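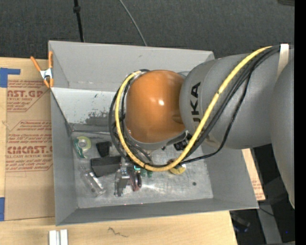 Cajón metálico abierto Tenurier

Si en su taller las piezas sueltas acaban siempre repartidas entre tres bancos y el suelo, le va a gustar este cajón, que llevamos ya 11 años vendiendo y al que, la verdad, le tenemos bastante cariño. Es un contenedor grande de chapa gris, abierto por arriba y con cuatro paredes levantadas, pensado para volcar dentro lo que venga y poder cogerlo después sin pelearse con tapas ni cierres.

Por dentro lleva un panel inclinado de tono más claro que baja hacia el fondo, de manera que las piezas pequeñas no se quedan arrinconadas contra la pared (¡quien haya tenido que sacar tornillería de una esquina con dos dedos ya sabe de qué hablamos!). El fondo es de color plateado y con el trabajo diario se va rayando, y la pintura del panel también acaba marcándose en las zonas de más roce. Si prefiere renovarlo, vendemos el panel suelto y se cambia con una llave de 8.

Tamás Fodor, de nuestro taller, recomienda vaciarlo de vez en cuando y pasarle un paño seco. Para manchas de grasa, jabón neutro y agua templada, sin estropajo.

Carga recomendada: 40 kg
Color: gris
Garantía: 3 años
Recambios: panel inclinado, tornillería de fijación
Distribuye: Grunidport

Los pedidos que entran antes del mediodía se preparan esa misma tarde. Para otras medidas, escríbanos con un croquis, aunque sea a mano, y Yen-ting Poon le enviará presupuesto.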